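Acrylic Sheet at Drastomley: Frequently Asked Questions

We cut and sell acrylic to people who mostly want to cover a table, glaze a shed or build a display box. Questions go to Kerstin Viklund at the counter, who wrote most of the answers and is hard to impress.

Is cell-cast really better than extruded?

For some jobs. Cell-cast machines more cleanly, polishes well and puts up with solvent cement better. It also costs more, and its thickness varies more from one end of the sheet to the other. If you're making a slot that something has to slide into, measure the sheet you have and ignore the nominal size. For a picture frame, I doubt you'd ever see the difference.

Should I peel off the paper when I get it home?

No. Leave it on until the last job is done. You can mark out on it in pencil, and it takes the scuffs that would otherwise go into the plastic. People peel a corner "just to look" and then drag the sheet across a bench.

My sheet has been in the garage for years and the paper won't come off. Is it ruined?

Probably not. Old adhesive gets stubborn, especially after a few summers near a window. Warm the paper gently with a hair dryer and roll it onto a cardboard tube as you go. Skip the razor blade, whatever the video said.

Can I hold it down with tape while I work?

For light work, yes. A corner of tape will stop a sheet from creeping across a table, and it will also show you where to put the sheet back after you've moved it. It won't hold anything against a saw or a router. For that you need clamps, with a scrap of wood under the jaws.

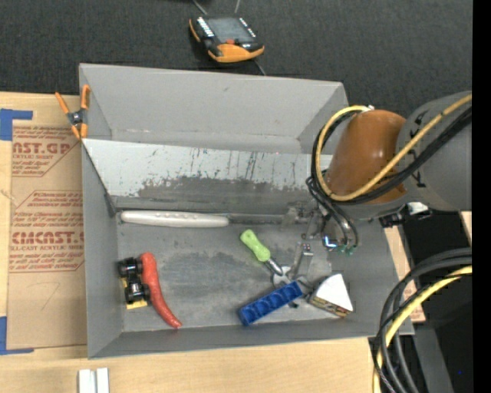

Watch what you tape to, too. Painter's tape left on bare wood through December may lift fibers when you finally pull it, and I don't believe the "clean removal" promise on any roll.

Do the special scratch removers work?

On fine hazing, a little. We tried 2 of them on offcuts. Wet sanding up to 800 grit, then finer, then a plastic polish did the same thing — slowly, and for less money. If a scratch catches your fingernail, no cream is going to fix it.

Can I clean it with window spray?

Not if it contains ammonia. Dish soap, lukewarm water and a soft cloth. Paper towels leave fine marks even when the package says they don't.

How accurate are your cuts?

Good enough for shelves and covers. If your drawing calls for a hairline fit, talk to Wendelin Wieser in the shop before ordering. He will ask why you need it — have an answer ready.

Do you take back offcuts?

Only with the paper still on and the label readable. Without the label, we have no way of knowing what we're buying. Allow about 45 minutes if you're bringing a carload.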